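Speaker notes: Collecting demonstrations in furnished rooms
Presenter: Parvathi Kurian, Astberg Program Office
Version 4/2/26

Slide 1. Opening

Thank the hosts at Standuvthorpe and acknowledge Erlinda Lagman, who prepared the session. State that the talk covers collection only. Training results will be presented separately by Geum-ok Shim in August, and questions on that subject should be directed to her.

Slide 2. Purpose of the program

The Astberg program gathers examples of ordinary household tasks carried out by people using hand-held grippers. A learning system is then trained on those examples. The operator holds one gripper in each hand and performs the task at a natural pace. No robot is required at this stage, and a room can be made ready in a morning.

The present set holds 2220 accepted demonstrations. A further 326 were set aside during review. Pause here; the audience usually asks about the second figure. The most common cause was a marker cube turned away from view for too long during a reach. Operators are now asked to keep the printed faces clear of their sleeves.

Slide 3. The bathroom tasks

Bathroom tasks were added at the request of our partners at Marquez. Tubs present two difficulties. The rim stands between the operator and the object, and the white inner surface gives the system few features to follow.
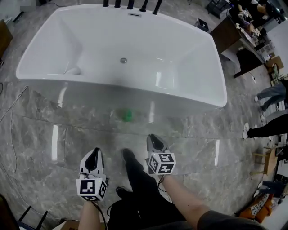
Small objects are therefore placed both inside the basin and on the floor beside it, and their positions are changed between attempts. Efren Sebastian wrote the placement sheet, which has 13 starting arrangements. Operators work through the sheet in order and do not repeat an arrangement until all have been used.

Glossy tile requires some care. Reflections from ceiling lights move as the operator's head moves, and early reviewers at Rirnport wished to dim the room. The program declined. Homes have bright floors, and the system must be able to work in them.

Slide 4. Conduct of a session

Each operator works for no more than 10 minutes before a rest. Other staff may remain in the room and continue their own duties. Failed grasps are kept when the operator recovers and completes the task. Arnel Saludo decides doubtful cases, and his decision is recorded with the file.

Slide 5. Requests to partner sites

Ask each site to name one person responsible for the placement sheet. Ask also that furniture not be moved during a session. Forms are at the side table. Take questions until the chair calls time.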